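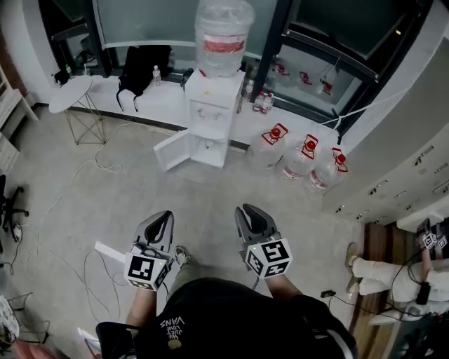
Dondovholm Route Notes is a plain-text log of signed cycle routes, kept so that riders can see where the signs run out before they get there. Each record covers one stretch between two junctions. Water is logged by type, and the type matters when planning bottles: "tap" is an outdoor tap, "fountain" is a public drinking fountain, and "jug" is an indoor dispenser with a large inverted water jug on top, like the white one against the wall in the photo. Jug stops are only usable when the building is open, so they carry an hours field.

Contents

routes.csv: 400 stretches, one per row
water.csv: 70 water stops, keyed to stretch ID
closures.csv: towpath and bridge closures, with detour length
notes/: free text from riders, one file per stretch

Fields in routes.csv

id: integer, never reused
from, to: junction names as they appear on the signs
surface: paved, packed gravel, loose gravel, dirt, cobble
climb_m: total climb in meters, in the direction from > to
signs: 0 (none) to 3 (every turn signed)
last_ridden: year and month

Coverage

The Zelo valley is complete in both directions. The Tello loop is 168 km and was ridden clockwise only, so climb_m for the reverse direction is computed and marked "c". East of Kultden the signs field is unreliable. Several posts were turned during the September roadworks and have not been rechecked.

Known problems

Elevation comes from barometric units and drifts on long days. Stretches under 100 m are merged into the next one. Surface is recorded for the worst part of a stretch, so a paved road with one short dirt section shows as dirt. Gates and steps are not in the CSV; look in notes/.

Corrections

Send the stretch ID, the field, the new value and the month you rode it. Changes to signs need a photo of the junction. Ratings from memory are not accepted. Closures stay in the file after reopening, with the end month filled in.

Maintainer: Zsolt Farkas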